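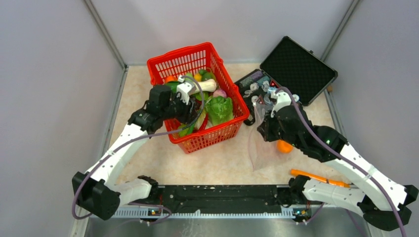
September | Benoît Baudry
Rubrik: Aus den Arbeitsgruppen / Manipulation und Teleoperation

Zweiarmige Demonstrationen: Stand der Aufzeichnung am Platz Gremden

Die Gruppe Stolletow hat die erste Aufzeichnungsrunde mit Spielzeuggemüse und -obst abgeschlossen. Aufgenommen wurden 3.717 Episoden, davon sind 2.313 nach der Durchsicht für das Training freigegeben. 731 Episoden liegen noch zur Zweitprüfung bei Amancay Benítez, der Rest ist verworfen. Die freigegebenen Daten stehen im Gruppenverzeichnis unter der Bezeichnung Anen bereit.

Der Aufbau besteht aus zwei Armen auf gemeinsamer Schiene an der Vorderkante der Arbeitsfläche. Gesteuert wird über zwei baugleiche Führungsarme am Bedienpult. Die Bedienperson bewegt die Führungsarme von Hand, die Gelenkwinkel werden ohne Umrechnung auf die ausführenden Arme übertragen. Auf eine kartesische Steuerung mit Handgeräten haben wir nach den Versuchen im Frühjahr verzichtet. Sie war schneller zu erlernen, führte aber in der Nähe der seitlichen Wände wiederholt zu Ellbogenstellungen, die sich am Pult nicht vorhersehen ließen.

Aufgabenstellung

Die Teile liegen in einem roten Gitterkorb mit dickem Rand. Ein Arm entnimmt ein vorgegebenes Teil und legt es auf der freien Fläche ab. Der andere hält bei Bedarf den Korbrand oder öffnet den Beutel, falls das Teil eingepackt werden soll. Welcher Arm welche Rolle übernimmt, ist nicht festgelegt. Danylo Marchuk hatte ursprünglich eine feste Zuordnung vorgeschlagen. In den Testläufen brachte sie der Policy zwar eine geringere Streuung, sie griff dann aber auch bei ungünstiger Korblage quer über den zweiten Arm. Seit der Umstellung entscheidet die Bedienperson, und die Entscheidung wird als Merkmal mitgeschrieben.

Korb und Nebengegenstände werden vor jeder Episode von Hand versetzt. Der Korb darf schräg stehen. Gegenstände, die mit der Aufgabe nichts zu tun haben, bleiben ausdrücklich auf der Fläche, auch Behälter mit offenem Deckel und Werkzeug. Wer umräumt, achtet nur darauf, dass die Statusleuchten der Schiene sichtbar bleiben und kein Gegenstand unter einem Basisgelenk klemmt.

Beobachtungen aus der Durchsicht

Die häufigste Ursache für eine Verwerfung ist weiterhin das Nachfassen. Ein Greifer schließt, rutscht ab, öffnet und schließt erneut, ohne dass der Arm dazwischen angehoben wird. Solche Abschnitte lernt die Policy als Pendelbewegung. Zulässig ist das Nachfassen nur, wenn der Greifer vorher sichtbar vom Teil gelöst und neu angesetzt wird. Milagros Escobar hat dazu eine kurze Anleitung mit je einem brauchbaren und einem unbrauchbaren Verlauf abgelegt.

Durchsichtige Beutel bleiben schwierig. Auf den Tiefenbildern fehlen die Folienkanten fast vollständig, die Bedienpersonen orientieren sich am Inhalt und greifen deshalb oft zu tief. In der nächsten Runde werden Beutelgriffe oberhalb des Inhalts begonnen und erst dann abgesenkt. Die Absenkgeschwindigkeit ist im Pult begrenzt und soll dort auch bleiben.

Bei der Kabelführung gab es eine Änderung. Die Leitungen zu den Greifern laufen jetzt in einer größeren Schlaufe. Die vorherige, enge Verlegung erzeugte bei gestrecktem Arm ein Rückstellmoment im Handgelenk, das in den Stromwerten als Kontakt erschien. Episoden aus der Zeit vor dem Umbau sind im Verzeichnis gekennzeichnet und sollten für Modelle mit Kraftschätzung nicht verwendet werden.

Erste Trainingsergebnisse

Dardo Leiva hat auf dem freigegebenen Bestand zwei Modelle trainiert, eines mit und eines ohne die Bilder der Handgelenkkameras. Ohne diese Bilder findet die Policy den Korb zuverlässig, setzt den Greifer aber häufig auf dem Rand auf. Mit den Bildern verschiebt sich der Fehler: Der Greifer erreicht das Innere, erfasst bei dichter Lage jedoch gelegentlich zwei Teile. Eine belastbare Erfolgsquote veröffentlichen wir erst nach dem Testlauf mit 18 festgelegten Anfangsanordnungen. Das Protokoll dafür liegt als Entwurf vor, Anmerkungen bitte direkt an Dardo.

Nächste Runde

Ab kommendem Dienstag wird am Platz Gremden wieder aufgezeichnet. Neu ist, dass Korrekturen während laufender Policy möglich sind. Die Bedienperson übernimmt über das Pedal, führt den Arm aus der Fehlstellung und gibt wieder frei. Aufgezeichnet werden beide Anteile mit getrennter Kennung. Vor der Übernahme müssen die Führungsarme auf die aktuelle Stellung der ausführenden Arme gebracht werden. Das Pult sperrt die Übernahme bei zu großer Abweichung, die Sperre darf nicht überbrückt werden.

Die Bezeichnungen der Teile werden vereinheitlicht. Bisher führten mehrere Schreibweisen für dasselbe Teil dazu, dass die Sprachvorgabe im Training doppelt belegt war. Maßgeblich ist die Liste von Núñez in der aktuellen Fassung. Wer ein Teil nicht zuordnen kann, trägt »unklar« ein und lässt die Episode stehen.

Für die Bedienung werden noch Personen gesucht, auch ohne Vorerfahrung. Die Einweisung umfasst den Not-Halt, die Referenzfahrt und eine Reihe von Übungsgriffen, die nicht in den Datensatz eingehen. Anmeldung bei Milagros Escobar, Zeitfenster am Vormittag sind derzeit am ehesten frei.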